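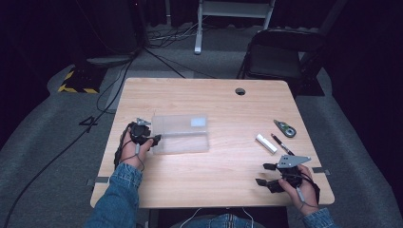
浅色木质桌面，转角为圆角，表面带细浅木纹。

首页　办事指南　场所与家具　下载　联系我们

木质桌面的日常清洁与季度养护操作指南

Koltora 场所管理处　2021年3月7日修订
阅读时间：9分钟

一、适用范围

本指南适用于各办公区、会议室、培训室及公共阅览区内的实木桌面与木皮贴面桌面。防火板、玻璃、金属及石材台面请按各自的说明办理，不得套用本指南中关于打磨和上油的规定。

使用部门可自行完成第三节所列的日常清洁和第四节所列的一般污渍处理。第五节所列的打磨与上油，须由完成内部培训的人员操作，或报场所管理处统一安排。

二、操作前的判断

同为浅色木质外观，桌面的构造和涂装可能有较大差别，处理方法也随之不同。首次养护某一张桌面前，应先完成下列判断，并将结果记入家具卡。

（一）判断实木与木皮。查看桌板侧边和底面。实木板的纹理通常由正面延续至端面，端面可见年轮弧线；木皮贴面的端面多另贴封边条，正面纹理到边缘即中断。圆角处若可见细缝或封边接头，一般按木皮处理。

（二）判断涂装类型。在桌面底部或靠近桌腿的隐蔽处滴一滴清水，静置五分钟。水珠保持圆润、擦去后无痕的，多为聚氨酯或水性漆等成膜涂装；水渐渐渗入并使木色变深的，多为木蜡油或油类涂装，且保护层已经减薄。滴水测试只作初步参考，有采购单据的以单据为准。

（三）检查既有损伤。将台灯放低，使光线从侧面掠过桌面，可较清楚地看到划痕、压痕和涂层发白的部位。封边翘起、木皮鼓泡、桌板开裂的，停止后续步骤，直接报修。

三、日常清洁

日常清洁以干擦为主，湿擦为辅。多数桌面的损坏来自过量用水和不适当的清洁剂，使用部门应当特别留意。

所需物品：超细纤维布两块，软毛刷一把，中性洗涤剂，小桶一只。

1. 移开桌面物品。搬动显示器、打印机等带底座的设备时应整体抬起，不得在桌面上拖拽。

2. 用软毛刷顺木纹方向扫去浮尘和碎屑。颗粒未清除即行擦拭，容易在浅色桌面上留下细密划痕。

3. 在桶中盛约900毫升温水，加入两三滴中性洗涤剂，搅匀。

4. 浸湿第一块布后拧至不滴水，顺木纹方向由远及近擦拭。每擦完一段翻换布面。

5. 立即以第二块干布按同一方向擦干，转角和封边处应多擦一遍。

6. 待桌面完全干燥后再放回物品。纸张和纸箱在潮湿桌面上可能粘连或掉色。

日常清洁中不得使用下列用品：含氨玻璃清洁剂、漂白剂、去污粉、百洁布粗糙面、三聚氰胺海绵，以及含硅油的家具喷雾。硅油渗入木材后会妨碍日后重新上油或上漆，清除十分费工。

消毒需要较为频繁的场所，可在成膜涂装桌面上使用经测试合格的消毒湿巾，作用时间届满后随即用清水布复擦。油类涂装桌面不宜频繁接触高浓度酒精，建议加铺可更换的桌垫。

四、一般污渍的处理

处理污渍应由轻到重，先用最温和的方法，无效时再进入下一步。任何新用品都应先在隐蔽处试用，观察一天。

水杯白圈。白圈通常是水汽滞留在涂层内造成的，轻者放置一两日会自行减退。未减退的，可将干净棉布覆于其上，用吹风机低温档隔布缓慢加热，每次不超过半分钟，间隔检查。严禁直接用电熨斗接触桌面。

墨水与签字笔。发现后先以干布吸除，不得来回抹擦。成膜涂装桌面可用棉签蘸少量酒精点擦，随后以湿布清除残留。墨水已渗入油类涂装桌面的，应保留原状并报场所管理处，自行反复擦洗往往会使色斑扩大。

胶带与标签残胶。以低温热风软化后，用塑料刮片顺木纹轻推。剩余薄胶可涂少量食用油，静置片刻后用中性洗涤剂清洗。不得使用金属刀片。

深色圆斑与黑斑。此类斑痕多由铁质物件受潮后与木材中的单宁反应形成，常见于回形针盒、台钳底脚和花盆托架下方。处理需使用草酸溶液，具有一定腐蚀性，一律由受训人员在通风处进行。

桌面压痕。实木桌面上的浅压痕可垫湿布后以微热处理，使木纤维回胀。木皮桌面不得采用此法，湿热会使胶层失效。
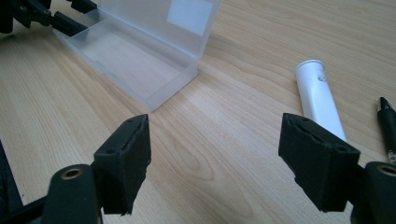 Hema Achari 来信问及，阅览区的桌面明暗纹理相间，旧痕与木纹难以区分，是否可以先整体薄打一遍再作判断。信中还提到，阅览区上一季曾沿横纹方向擦拭，侧光下留有成片细痕，希望指南就打磨方向作出更明确的规定。

场所管理处答复如下：判断阶段不应打磨。木材本身的深浅条纹在侧光下没有高低变化，划痕则会出现连续的亮边或暗边，换一个方向照射，亮暗随之互换。仍不能确定的，可用指甲轻轻横向划过，有阻滞感的按划痕记录。关于打磨方向的规定，已补入下一节。

五、季度养护：打磨与上油

本节仅适用于油类涂装的实木桌面。成膜涂装桌面如有大面积磨损，应整体翻新，局部上油不起作用。木皮桌面的表层很薄，未经场所管理处书面同意不得打磨。

（一）环境要求

作业时室内应保持通风，并避开强烈日照。雨季湿度过高时应顺延。作业区域须提前一个工作日张贴告示，注明恢复使用的时间。操作人员应佩戴防尘口罩和丁腈手套。

（二）打磨

1. 按第三节完成清洁，并至少晾干一夜。

2. 取240目砂纸包于软木块上，始终顺木纹方向推拉，力度均匀。木纹相对桌边倾斜的，以木纹走向为准，不以桌边为准。

3. 圆角和边棱处改为手持砂纸轻拂，避免磨出平面。边棱受力集中，最容易磨过头。

4. 换用320目砂纸重复一遍，至手感一致为止。

5. 用吸尘器毛刷头吸净粉尘，再以微湿布擦拭一遍，待干。

局部磨损时可以只处理局部，但打磨范围应向四周逐渐放轻，使新旧部位自然过渡。颜色差异明显的，仍以整张桌面处理为宜。

（三）上油

1. 将木蜡油充分搅匀。沉底的蜡质未搅起时，前后两遍的光泽会不一致。

2. 用无绒布蘸取少量，顺木纹薄涂。宁可偏少，不宜偏多。

3. 静置十五分钟左右，用干净棉布擦去全部未吸收的油。桌面此时应无明显油膜，手指轻触不发黏。

4. 按产品说明所列时间干燥后，以同样方法涂第二遍。

5. 第二遍完成后至少静置24小时方可轻度使用，一周内避免放置水杯、湿布和橡胶脚垫。

（四）废布处理

浸有木蜡油或亚麻籽油的抹布堆叠存放时可能自行发热，直至起火。使用后的抹布应完全浸水，装入带盖金属桶，当日送交危险废物收集点。不得投入普通垃圾桶，不得揉成一团留在室内过夜。此项为强制要求，由当班负责人签字确认。

六、减少磨损的使用习惯

各部门应在带金属底座的设备下方加贴毛毡垫，并定期更换。毛毡夹入砂粒后反而会划伤桌面。橡胶和软质塑料脚垫长期接触油类涂装时可能发黏并留下印痕，宜在中间加隔纸板或软木片。

桌面不得用作切割台。裁纸和拆箱应使用切割垫。热水壶、加热器具应置于隔热垫上。靠窗桌面受日照后会逐渐变深或泛黄，长期摆放的物品应不时调换位置，以免移开后留下明显的浅色轮廓。

室内相对湿度宜保持在40%至60%之间。采暖季节空气干燥，桌板可能略有收缩，拼缝处出现细线属常见现象，不需填补。湿度回升后细线仍持续扩大的，应当报修。

七、记录与报修

每次季度养护完成后，应在家具卡上填写日期、所用产品、砂纸目数、涂装遍数和操作人姓名。更换产品品牌时须另行注明，不同品牌的油类产品未经试涂不得叠加使用。

报修时请附桌面编号、损伤位置和大致尺寸，并说明此前是否用过清洁剂及其名称。涉及阅览区和培训室的，联系 Younes Morsy；涉及其他办公区的，联系 Raghavendra Iyer。封边脱落时请将脱落部分一并保存，装袋后贴上桌面编号，便于原件复位。

相关内容
· 会议室座椅布面清洁规程
· 毛毡垫与隔热垫领用办法
· Colldale 办公区木地板养护说明
· 采暖季室内湿度调节须知
· 家具卡填写示例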